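4.2 Do policyholders use what the app offers?

Insurers like to report downloads. Skelitz gives its figure in every annual statement, and Berchtold puts it on the front page of its investor site. We are not persuaded that a download tells us much. A person may install the app on the day a motor policy is signed, look up the policy number, and never open it again.

We therefore asked 700 holders of home contents cover in Vurnorau to let us see their session logs for February. The logs hold 1,974 sessions. Most of these end on the first screen, where the renewal date and the premium are shown. The claims form, which the insurers describe as the main reason for having an app at all, was opened in 40 sessions and sent in eight.

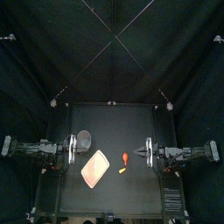 It could be argued that February is a quiet month for claims, and we accept that a full year of logs would be better. Even so, the gap between opening the form and sending it is hard to blame on the weather. The form asks for a purchase receipt before it will move to the next page, and there is no way to save a half-finished claim. Anyone who has to go and look in a drawer must start again.

The premium calculator raises a different doubt. It gives a price after four questions, but the price on the final contract depends on several more, among them the age of the building and any earlier water damage. We see little value in a quick answer that the insurer does not stand by.

Figure 3. View taken at the wrist of one arm, with the second arm upright at the far end of the table.

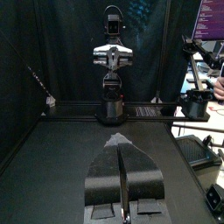
Ursina Lüthi objected, on reading a draft of this section, that we were asking too much of a calculator. In her view a rough price still helps people decide whether to ring up, and a longer list of questions would only drive them away. She would also have liked us to count telephone claims made after a failed attempt in the app.

The second point is fair, and we could not do it. Atov, which runs the call centre, does not record whether a caller has tried the app first. On the first we remain doubtful. A rough price helps only if it is wrong in both directions, and we have seen no evidence from either insurer on how often the final premium comes out lower.

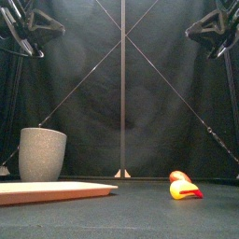
Nor do we know how many customers understood that the calculator's price was not an offer. The notice saying so sits under the button, in smaller type, and must be scrolled to on most telephones. Until the insurers publish quoted and final premiums side by side, claims about transparency should be read with care.

Contact the authors | Copyright 2023 | Back to top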